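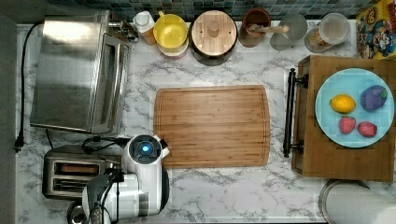
Photo: Kristýna Skála / Plendwood

The toy eggplant gave the planner more trouble than anything else on the counter. It is purple, it has a green cap, and for most of March the software at Plendwood kept treating it as two objects. The arm would be sent to pick up the cap.

Aníbal Rengifo writes the part of the system that decides what to do next. Kristýna Skála writes the part that tells him what is there. They sit at facing desks and have worked this way for two years, first on warehouse shelving and now on kitchens. The kitchen project is called Drorell, and its job is simple to state: given a spoken or typed request, move the right food to the right place and leave everything else alone.

The last part is the hard one. A request such as "put the lemon on the cutting board" involves a plate, a tray and a board. A real kitchen counter also has a toaster, cords, canisters and a crock with a spoon in it. Drorell has to know enough about all of that to stay clear of it.

Skála's software starts by looking down at the counter and dividing what it sees into regions. Each region gets a label, a rough shape and a score for how sure the system is. Early versions threw away anything with a low score. That kept the list tidy and caused most of the collisions, because an object missing from the list was treated as free space.

"Steel was the worst," Skála says. "A brushed metal top picks up whatever light is in the room, so the score goes up and down from one view to the next. The toaster oven would drop off the list and come back."

The current version keeps low-score regions and marks them as things to avoid. The arm can't pick them up, but it can't pass through them either. Cords are handled the same way, with a wider margin.

Two matching objects are a different problem. With a pair of strawberries on one plate, a request for "the strawberry" has no single answer. Rengifo's planner used to take whichever was closer to the gripper, which sometimes meant reaching past the eggplant. Now it works out a path to each one and picks the path with the most room around it. If a person says "the one on the right," the planner checks which side of the counter the person has been set up to speak from.

Planning takes 300 milliseconds in a typical case. The planner tries up to 132 paths before it gives up and asks for help, a limit Rengifo set after watching it spend over 23 seconds on a request with no solution.

Both of them spend a good deal of time in a replay tool called Astesell, which another engineer, Sánchez, built for the warehouse work. It plays back a run and shows the label list next to the planned path at each step. The eggplant bug was found there. The cap and the body had separate entries, a few millimeters apart, and the cap scored higher.

The fix was a merge step that joins touching regions when they move together. It broke the tray for a week, since a plate on a tray also moves with it. Skála added a rule for flat supports, and the tray has been fine so far.

Next on the list is the canister with the bamboo lid. Drorell knows it as one object. Rengifo wants it to be two, but only when someone asks for it to be opened.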